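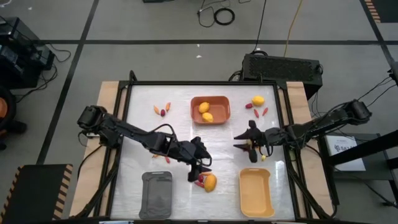

2. Sorting layout

For the second part of the project we worked on one small problem: how to lay out mixed produce on a white work surface so it can be sorted into trays quickly. The items were lemons and chili peppers in orange and red, plus a few smaller pieces. We used three trays, one terracotta orange, one gray and one yellow. In the layout at the top of this section, the orange tray is at the back with two lemons in it, and the gray and yellow trays are still empty.

We use cookies to remember your settings on this site. Accept | Manage preferences

The produce was spread on purpose. Some of it went to the left of the orange tray, some to the right, and some was left lower down on the surface near the gray tray. We named the layouts so we could keep our notes straight. Sordale is the spread layout, and Dresar has everything in one pile. We ran each layout 6 times with a limit of 120 seconds per run.

2.1 What we noticed

Lemons were easy to tell apart from everything else, but a lemon put down close to the yellow tray was sometimes logged as already sorted. The chili peppers gave more trouble. Orange and red ones look alike under our lights, and our first color list from May had only one entry for both. We split it into two.

2.2 Changes for the next round

The gray tray will be for red peppers only. Small pieces will get their own tray. The full log has 527 lines and is in the appendix.

Report submitted 2023-07-27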